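Nusow, week whatever, and I finally have something to show for January!

So the idea (Kazuhiro's, I just nod and fetch tea) is that you don't teach the arm a whole job. You teach it to get its fingers near the thing, stop, have a look through the wrist camera, and only then decide how to grab. We're calling the stopping bit the pause, very scientific. We gave it 300 practice runs inside old computers, which are horrible places for a gripper – shiny cages, dangling wires, no elbow room.

With the pause, it picked the wrong part 2 times in the last batch. Without it I stopped writing them down (sorry, Misaki). It's slower though, 5 seconds a go, and I'm not sure yet if that's the looking or just my clumsy code.

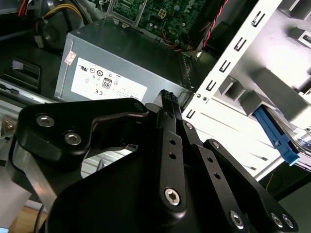

Filed under: Robots, Work stuff

One fingertip is pointing at the corner of the power supply there, with all that glare off the drive cage to the right. Glare is next on my list. Misaki reckons we should just train on more of it, I want to try dimming the lamp first, and we've got a packet of biscuits riding on the result.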